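Food scraps pickup starts in February

Lernenby households will get a separate pickup for food scraps beginning in February. The trial covers 200 homes on the Wulska side of town, and letters went out last month. If you got one, your green pail and first roll of paper liners can be collected from the town office on Duan Street until 6 p.m.

Scraps go out with the regular trash, in the pail, by 7 a.m. Meat, bones, coffee grounds and bread are all fine. Plastic bags are not - even the ones marked compostable, as the Clornum plant can't process them. Last year the town paid to haul 2964 tons of household trash, and Judite Cunha in public works expects the trial to show how much of that is food.

So far 134 homes have signed up. Jinlong Xue is keeping the list and can add you by phone at extension 23.

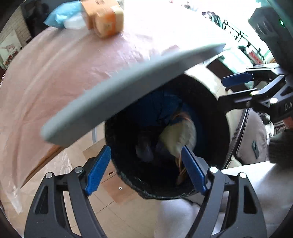

What if I miss the morning pickup?
Keep the pail closed and put it out the next week. The truck won't make a second trip.

Spare liners are at the library front desk.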